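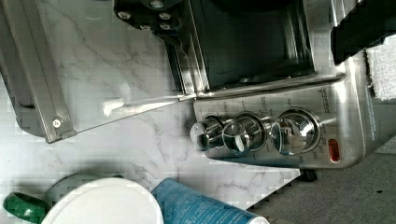

My uncle left me the boat and the argument that came with it. The boat was called Lu, just Lu, painted on the back in green letters by somebody who ran out of room or patience, and the argument was with Fadi Azar, who had the next slip over and had not spoken to my uncle in six years.

I found out about the argument the first morning. I was standing on the dock in my church shoes (I don't own boat shoes, I'm a bookkeeper) and this big guy with a thermos came out of his cabin, looked at me, looked at Lu, and said, "You're in my light."

"I'm sorry?"

"Your mast. From four o'clock on, it's right across my deck. I told him. I told him for years."

Now, what was I supposed to do about a mast? I said I'd think about it, like you can think a mast over to one side, and I went below and sat on the bunk and had a little cry, partly about my uncle and partly because the whole cabin smelled like him, like diesel and peppermints.

I meant to sell her. I want that on the record. I called the yard at Skovau, which is across the bay, and the man there said he could get me a fair price if I brought her over before they hauled out for winter, and it was already October. He asked what engine she had. I read it to him off the plate, a Brurier, and he got very quiet and then he laughed for a while.

"Does it run?" he said.

"I don't know."

"Well, find out, sweetheart."

So I found out. It did not run. It made a noise like my sister clearing her throat before she says something about my hair, and then it stopped, and then a hand came down through the hatch holding a wrench. I about jumped out of my skin!

"You flooded it," Fadi said. "Everybody floods it. He flooded it every time. Move."

He was down there until dark. He didn't talk, or he talked but only to the engine, and I held the flashlight and got told I was holding it wrong. Around suppertime I went up and made us eggs and toast, and cut up the last of a summer sausage, and he ate his standing up with his back to me, looking out at the water. When he was done he washed his own plate, which I noticed.

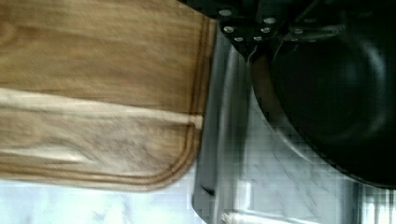 What was the argument between Fadi and my uncle over?

It was over 75 dollars and a bilge pump. The mast business came later, once they needed something to be mad about out loud. My uncle had borrowed the money to buy a pump from Plurkex, the mail order place, and he swore up and down that he'd paid it back in cash, in an envelope, left on Fadi's deck under a coil of rope. Fadi swore there was never any envelope.

I got all this from Fadi on the third night, after the engine had caught and run for a whole minute and we were both in a pretty good mood.

"Maybe the wind took it," I said.

"The wind," said Fadi. "He said that too."

I should tell you I keep books for a living, and I can't leave a number alone. So that night I got out my uncle's log, which was mostly weather and fish and complaints, and I went back through it by flashlight. And there it was, in his awful handwriting. Pump, 75. Paid F. Then a line under it in different ink: did not pay F, found envelope in yellow slicker. Will tell him tomorrow.

The date on that second line was 14th February. The next page was weather. So was the next one. He wrote down every cold front that came through for six years and he never wrote down that he'd told him.

I didn't sleep much. In the morning I went to the hanging locker, and the yellow slicker was still there, stiff as a board, and I put my hand in the pocket. It was the right one on the first try. The envelope had gone soft like cloth.

Fadi was on his deck with the thermos. I reached across and handed it to him and I didn't say a word, and I showed him the page too, because I thought he ought to see it. He read it a good long time. His lips moved.

"Stubborn old goat," he said finally. He folded the envelope in half without opening it and put it in his shirt.

Then he looked up at my mast, and over at the sky behind it.

"You're not taking her to Skovau in this," he said. "It'll blow all week. Go put some coffee on."

I went and put some coffee on.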